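People wanted for tidying-up trials, Trurkow

Can a machine clear a table yet? Sort of. Slowly. We need 6 people to help us find out how far off it still is from doing what you do at home without thinking.

The job: sit with one of our arms, set out the bits, give it a chore (put the bread on the plate, rubbish in the bin), write down what it did. Then do the same chore yourself while we time you. Sessions are 4 hours, mornings or afternoons, starting October. Tea provided, lunch isnt.

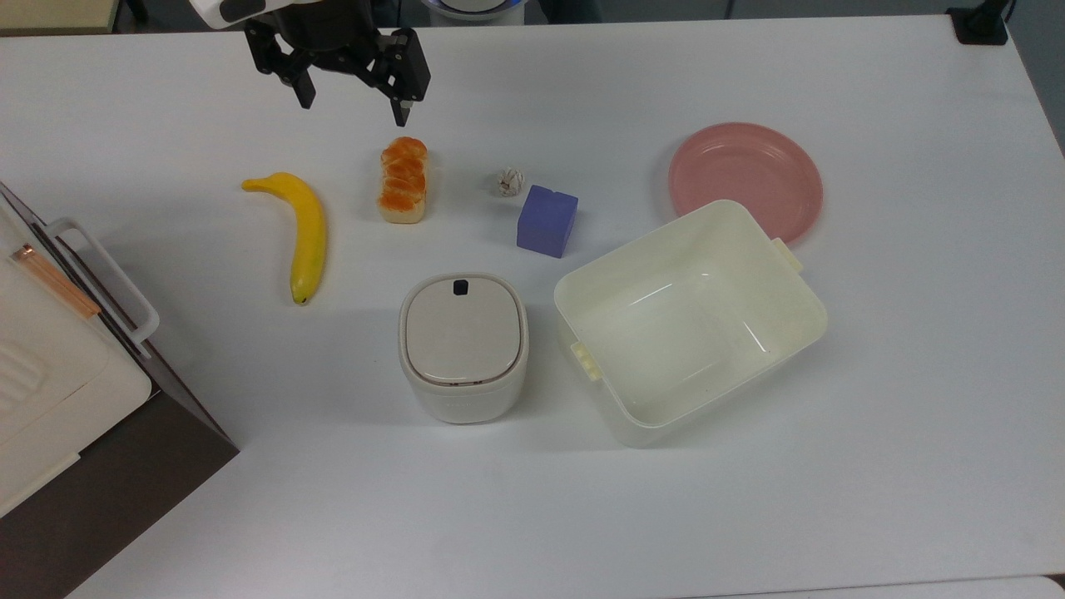
Gripper over the tidying table, with toy bread, banana, block and bin.

No technical background needed, really. We'd sooner have people who have cleaned, cooked, stacked shelves or run after small children. You should be patient - same chore over and over, some days - and happy to write clear notes by hand. Reading glasses fine. Bad back, tell us first, theres a fair bit of standing between goes.

Pay is by the session, travel within Trurkow covered. We're after 1000 goes in total, so regulars very welcome. Shop-floor chores (shelf filling, boxing up) come later under the same project, Catus, and anyone on this round gets frist refusal.

To apply: short note to Romana Koubek or Ozan Tatlı at Skornley, front desk, saying which chore at home you'd hand over first and when you're free. No CVs please. Desk shuts 4pm.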